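**Wanted: people who like old walls (Plostgate Quarry Trail, summer season)**

If you have ever stopped on a walk to run your hand along a piece of rock and wondered how it came to be that color, we would love to hear from you.
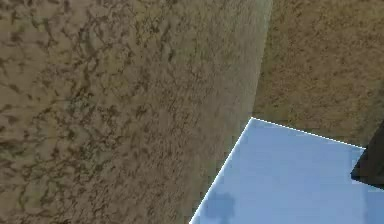
We are putting together a small group of trail hosts for the coming summer at Plostgate, and this year we have room for nine. You don't need a degree in geology, or any background in it at all. Several of our best hosts came to us from school kitchens, bus driving and raising kids, and they picked up the rock side of things as they went along (and then wouldn't stop talking about it, which suits us fine!).

Hosts walk the quarry loop with visitors, answer questions when they can, and write down the ones they can't so that somebody can look them up later. You'll also help families with the rubbing sheets at the Thiele shelter, keep an eye on the gate at the lower path, and now and then sit with a person who has found the steps harder going than expected. There is a fair amount of standing. The loop itself is gentle apart from the stretch below Komel, where it gets steep and you'll want shoes with a decent grip.

**What we offer**

- An hourly wage, paid every two weeks, with training days paid the same as any other
- 2 training days before the season opens, lunch included
- A rain jacket, a hat and a field guide that are yours to keep
- Free entry for your family all season

Shifts are mornings or afternoons, and we try hard to fit them around school pickup, other jobs and life in general. The busiest stretch is August, so please tell us early if you have a trip planned then. We won't hold it against you, we just need to plan.

**Who we're hoping for**

Somebody patient, mostly. Children ask the same thing over and over, and their grandparents often ask it again on the way out. It helps if you're comfortable speaking to a small group, but if the idea makes you a little nervous, come anyway, because we'll pair you with a returning host until you feel ready to go on your own. A second language is a real plus, and so is basic first aid. You need to be 18 or older by the first training day.

**How to apply**

Write us a letter or an email, whichever feels more natural, and tell us a little about yourself and a place outdoors that you know well. A page is plenty. There's no form to fill in, and we don't need a résumé unless you'd like to send one. Please put reference 2523 at the top so it ends up in the right pile.

Letters can be left at the front desk of the Plenis visitor center, marked for Ekkachai Sangkhawat, who reads every one of them himself and will get back to you whatever the answer is. Applications close on 23rd March. If you'd like to walk the loop before you decide, just ask at the desk and we'll find someone to go around with you.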